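Indby launches Wostwood worktop mat for kitchens, tea points and shared tables

New surface protector goes on sale in October in four sizes

Indby has added a worktop mat to its household range. The Wostwood mat is a flat protective sheet for kitchen worktops, office tea points and dining tables in regular use. It is intended for places where drinks are poured, bottles and mugs are set down many times a day and the surface underneath is difficult or costly to refinish.

The mat replaces the Pelkonen table cover, which Indby has supplied since the range began and which will be withdrawn when remaining stock has been sold. Retailers holding the Pelkonen cover may continue to sell it. Spare corner pads for it will stay on the price list until further notice.

Construction

Wostwood is made as a single sheet with no stitched or glued edge. The upper face has a fine matt texture and the lower face is smooth. The sheet lies flat under its own weight and does not need clips, tape or suction feet on a level surface. Where a worktop has a raised front lip, the mat should be trimmed so that it stops short of the lip and does not bridge it.

The previous cover had a bound edge, and customer returns showed that this was the first part to fail. Crumbs and liquid collected along the binding, and the thread loosened after repeated wiping. Removing the binding also lowers the step at the edge of the mat, so that a mug or plate pushed across it meets less resistance.

The standard width is 90 cm. Four lengths are available, and the longest can be cut down with household scissors along the guide lines printed on the lower face. Offcuts may be used as shelf or drawer liners.

Use with glass and bottled drinks

Most of the development work concerned clear glass and clear plastic. Both are commonly left standing on kitchen tables, and both are easily overlooked against a pale or heavily patterned surface. The mat is therefore supplied in plain colours only. Green was chosen as the lead colour after comparison with grey, sand and white, on the grounds that the rim and base of a glass were easier to pick out against it under ordinary ceiling lights.

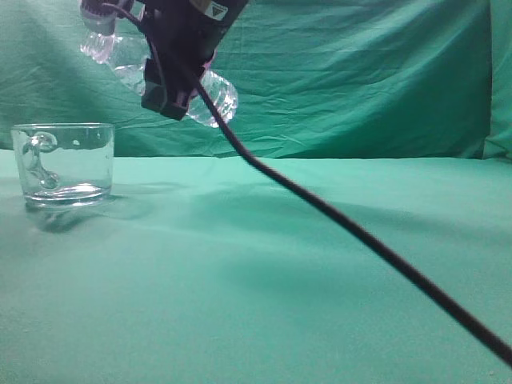 The texture of the upper face was settled at the same stage. A gloss finish was tried first and rejected, as heavy glass mugs slid on it when the surface was damp. A coarse finish gave better grip but held tea stains and was slow to wipe clean. The production texture lies between the two. A thick-based mug can be turned by its handle without dragging the mat, and a light plastic bottle laid on its side is slower to roll than on bare laminate.

Adjoa Lamptey, product manager for surfaces at Indby, said: "The old cover was bought mainly for dining tables and then used everywhere else. We had letters about tea points, utility rooms and one about a potting bench. Wostwood has been specified for general use from the start, and the care instructions have been rewritten to match."

Care

The mat should be wiped with a damp cloth and a small amount of washing-up liquid. Standing water should be lifted off with a dry cloth before the mat is rolled. Abrasive pads, bleach and oven cleaner will mark the upper face and are not covered by the guarantee.

Hot pans must not be placed directly on the mat. Mugs of tea and coffee may be. A trivet is recommended for teapots and for any dish taken straight from an oven.

For storage, roll the mat loosely with the textured face outwards. A mat that has been kept folded can be flattened by leaving it on a level surface in a heated room overnight.

Guarantee and supply

Wostwood carries a guarantee of five years against splitting and edge lift in domestic use. Mats used in staff kitchens, canteens and similar premises are covered for the first year only. Trimming along the printed guide lines does not affect the guarantee. Freehand cutting does.

Trade customers can order from the Grotanness warehouse in cartons of six. Mixed-colour cartons are not available at launch. Each mat is rolled on a card core and held with a paper band carrying the size, colour and care symbols. No outer plastic sleeve is used.

Green and grey will be in stock from the launch date. Sand will follow when the first production run has been inspected. White has been left out of the range for the present and will be reviewed with the spring price list.

Sample swatches showing both faces of the material are available to retailers, kitchen fitters and facilities managers. Requests should state the colour required and the type of surface to be covered.

Notes to editors

Indby supplies surface protection, shelf liners and storage fittings for the home and workplace.

The product name is written Wostwood, with one capital, and should not be hyphenated.

Press enquiries and requests for review samples: Adjoa Lamptey, Indby, Grotanness.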